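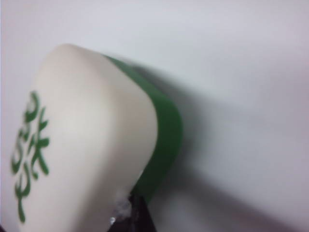

Chapter 2
How Games Travel

Pick up any game you know well and ask where its rules came from. You may have learned them from an aunt, or from a cousin who cheated, or from a folded sheet in the lid of the box. Very few players have ever read a full set of rules from start to finish, and yet games cross oceans and last for centuries. How do they manage it?

This chapter follows games on the move. We shall look at sailors and traders, at families who packed a set of dominoes before they packed their pans, and at the small changes that creep in each time a game finds a new home. Those changes are the best part! A rule dropped in one port may live on in another, and by comparing the two we can often work out which is older.

Our main case is the harbour town of Vustley, where a card game called Durerar has been played for 200 years. Go 18 miles inland to Callholm and you will find the same game under the same name, but scored to 100 instead of 50, and with the partners sitting side by side (try it, it changes everything). Neither town thinks the other plays it properly. 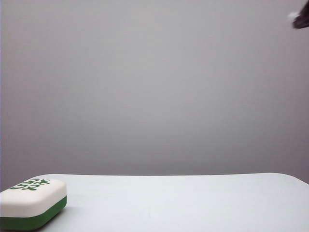 Margarida Pinheiro, who grew up with the Callholm rules, told us that her grandmother would stop a hand halfway through to settle a point of scoring, and that the argument was often longer than the game. She learned to add up that way, she said, and to keep a straight face.

Talk like this is evidence, and you will learn to use it. Section 2.1 deals with written rules and why they so often leave out what everyone already knew. Section 2.2 turns to spoken rules, using the interviews Birgit Wiegand and Bastian Hamann recorded in both towns one June.

Before you read on

Write down the rules of a game you play at home, from memory. Ask someone else in the house to do the same without looking at yours. Keep both sheets, as you will need them for the exercise at the end of Section 2.1.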